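Flower Packers at Barnomau Learn to Teach the Machine

PENBY. The artificial flower company Barnomau has moved part of its packing staff to a new kind of work. Since September, 19 employees spend a part of each shift with a gripper in their hands, showing a future robot how to pick up stems, bowls and other light goods and how to put them down again.

The project has the name Rana and is done together with the automation firm Gridbridge. Every gripper carries printed square markers, so the software can follow its position while the worker moves it. The recordings are later used to train two robot arms, which will be placed at the end of the packing line.

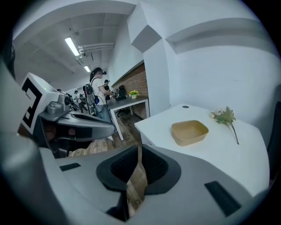 Vol. 40, No. 2

The training takes place in a former showroom on the upper floor, with white tables, a brick wall and a wooden floor. A session lasts 40 minutes and then the people change. Some of them work with a headset on, others only with the gripper.

Urmila Katiyar has packed orders at Barnomau for many years. She told this newsletter that the first days were harder than she expected.

"My fingers know how to take a flower by the stem, but I never had to think about it," she said. "With the gripper you have only two fingers and you feel almost nothing. If I go too fast, the recording is rejected and I must do it again."

By Wednesday morning the team had made 3,158 recordings that were accepted. Joris Lambrechts, who leads the project for Gridbridge, said the number is good but the variety is still too small. Workers are now asked to lay the stems in different directions and to use more than one table. Thin stems are the most difficult, he said, and a leaf that bends under the gripper can spoil a whole series.
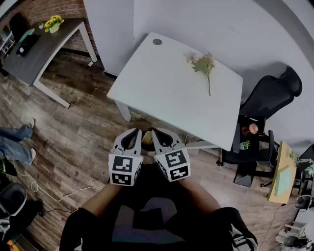 For the employees the main question is what happens to the packing jobs when the arms arrive. Shift manager Girish Dubey said that no contract will be ended because of Rana. The plan is that the arms take the single-stem orders, and the people keep the mixed boxes and the checking of returned goods. The training hours are paid at a higher rate than packing, and this rate is agreed until the end of the project.

Meenakshi Maurya, who represents the packing staff, called the agreement fair but incomplete. She wants it in writing that people who gave the recordings will be the first to be trained for operating the arms. "The robot will move in the way that we move," she said. "We would like this to be remembered when the new positions are given."

She also asked for more breaks, as several workers reported pain in the wrist after holding the gripper for a long time. Barnomau has ordered a softer handle, and sessions in the afternoon were made shorter for those who asked.

Narendra Bhatt, director of the Penby site, confirmed that talks about the operator positions are going on. The first arm will be tested on the night shift, with one packer always present at the line. A date for the test has not been given.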